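Cetex Publishes Equipment Planning Guide for Two-Arm Housekeeping Robots

Monday, April 27, 2020

Cetex, an engineering consultancy that writes equipment specifications for hotel, dormitory and care-home operators, has published a planning guide for the purchase of two-arm robots intended for room cleaning. The guide is titled "Two-Arm Units in Guest Rooms: Budget, Acceptance and Upkeep." It runs to 39 pages and is free to download after registration.

The guide is addressed to facilities managers and purchasing staff who have been asked to put a robot line in next year's capital budget and who have no earlier purchase to compare it with. It covers the base unit, end effectors, hand tools, consumable parts, site preparation, staff hours and acceptance testing. It does not rank suppliers.

"Most of the requests we receive contain one number, the price of the robot," said Gearóid Nic Aodha, lead author of the guide. "We ask the operator to set that number aside and write down the tasks first. The task list decides the end effector, the end effector decides the spare parts, and the spare parts decide a large share of the second-year cost."

Scope of the guide

Cetex limited the guide to tasks carried out with ordinary hand tools on beds, desks, shelves and low furniture. Floor scrubbers, delivery carts and disinfection units are excluded. They are sold as finished appliances with a stated duty, and existing purchasing rules handle them adequately.

Two-arm units are treated separately for three reasons. They are normally quoted as a set of components. The same base can be delivered with a different device on each arm. The useful output depends heavily on the task programs, which may be licensed by the seat, by the site or by the year.

The guide advises buyers to request five separate prices: base and arms, left end effector, right end effector, task software, and commissioning. Where a supplier will quote only a package, the buyer should ask for the replacement price of each end effector in writing before comparing offers.

End effectors

The longest chapter deals with the choice between grippers and multi-fingered hands. A gripper with soft fingertip pads has fewer moving parts and is generally simpler to service. A multi-fingered hand can hold a wider range of handles but brings more joints, more calibration and, in many cases, a glove or cover that has to be stocked as a consumable.

Mixed configurations, with a gripper on one arm and a hand on the other, are covered in their own section. The guide recommends that buyers considering a mixed unit name the arm that will do each step of each task. Dustpan and brush work is used as the worked case. One arm has to hold the pan steady with its lip against the surface while the other moves the brush. If the supplier's task program assigns these roles in a fixed way, furniture placement may prevent the robot from reaching one side of a bed, and the operator should know this before the purchase order is signed.
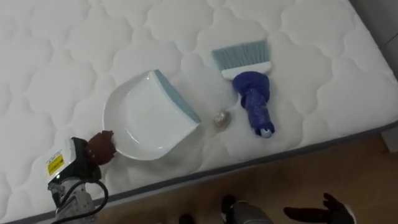

Soft surfaces receive particular attention in the acceptance chapter. A mattress gives under load, so the force that seats a dustpan lip on a desk may push it into a quilted top and leave a gap further along the edge. Cetex recommends that no unit be accepted on the strength of a tabletop test alone if beds are on the task list. Tests should be run on the operator's own mattresses, with the operator's own tools, in a room of the smallest size the robot will work in.

The guide also asks buyers to specify the debris. Crumbs, hair, paper scraps and clear film behave differently under a brush, and clear or glossy material is harder for many camera systems to detect. A supplier should be told which of these will be used in the test and should state beforehand which of them the unit is expected to collect.

Hand tools and handle modifications

Hand tools are inexpensive, and for that reason they are often missing from the budget. The guide treats them as part of the system. A task program tuned for one brush may not transfer to another with a thinner handle or a different head angle, and consumer cleaning tools are changed by their makers without notice.

Cetex recommends choosing one dustpan and one brush model per site, buying enough for the expected service period, and recording any change made to the handle. Wraps and sleeves should be described in the maintenance file by material, thickness and position. Replacement wraps should be fitted by trained staff and checked with a short grip test before the tool goes back into use.

Pilot terms

The guide draws on a planning exercise that Cetex carried out with Ollik, an operator of furnished short-stay rooms, and Szalai, a property services contractor. The exercise produced a draft pilot agreement, printed in full as an appendix. No purchase has been made under it.

The draft sets a pilot of 1000 task attempts, counted by task and not by room. Each attempt is logged as completed, completed with help, or stopped. Attempts stopped by staff for safety reasons are reported separately and are not removed from the total. At the end of the pilot the operator may buy, extend or return the unit, and the conditions for each are fixed at the start.

"Ollik wanted to count rooms because that is how they schedule," said Nic Aodha. "The difficulty is that one room may contain two tasks and the next may contain nine. We kept room counts in the report for the schedulers and moved the payment terms to task attempts."

Szalai contributed the section on staff hours. It separates time spent attending the robot, time spent correcting its work, and time spent on charging, cleaning and moving it between floors. The guide notes that the last of these is frequently left out of supplier estimates. Operators with narrow elevators or raised door thresholds are advised to measure both before asking for quotations.

Consumables and service intervals

For budgeting purposes the guide proposes a fingertip inspection every 2000 grasps and after any contact with cleaning chemicals not listed by the supplier. This is a planning value and gives way to the supplier's own interval where one exists. Pads should be inspected for tears, hardening and loss of grip, and replaced in sets so that opposing surfaces wear evenly.

Gloves and covers on multi-fingered hands should be inspected at the start of each shift. External cables should be checked for free movement through the full reach of the arm, with attention to points where a loop could catch on bedding or a drawer handle. The guide suggests holding one complete spare end effector on site where the nearest service depot is more than one working day away. A hand and a gripper are not interchangeable for this purpose unless the task programs have been tested with both.

Budget worksheet

A worksheet prepared with Uretar, a cost modeling firm, accompanies the guide. It is supplied as a spreadsheet with separate tabs for purchase and lease. The user enters quoted prices, local labor rates, expected task volume and the assumed share of attempts needing help. The worksheet returns a yearly cost and a cost per completed task.

No default value is provided for the share of attempts needing help. Uretar and Cetex considered supplying one and decided against it, as the available results came from different rooms, tools and definitions of completion. Users without pilot data are asked to run the calculation with a low and a high value and to present both to whoever approves the budget.

The worksheet also includes:

Site preparation, including charging points, network coverage and storage space
Staff training at commissioning and at each major software change
Insurance and risk assessment
Software renewal after the initial term
Removal, data erasure and disposal

Limits

The guide does not address infection control, work in occupied rooms or lifting of persons. Care-home operators should treat it as applying only to vacant rooms. Requirements for machine safety differ by jurisdiction, and the acceptance tests described are not a substitute for conformity assessment.

Prices are not listed. Cetex states that quotations for comparable configurations varied too widely in what they included for a table to be useful.

Availability

The guide, the draft pilot agreement and the worksheet are available now from the publications page of the Cetex website. Printed copies can be ordered by operators and public purchasing bodies. A revision is planned for October and will add a chapter on shared units that serve more than one building under a single contract. Comments on the current edition, including completed worksheets that operators are willing to have used without attribution, can be submitted through the form on the same page.

About Cetex

Cetex prepares technical specifications, tender documents and acceptance procedures for building operators. It does not sell or lease equipment and accepts no commission from suppliers.

Press contact: Cetex Publications Office. Requests for interviews with Gearóid Nic Aodha should state the publication and the deadline.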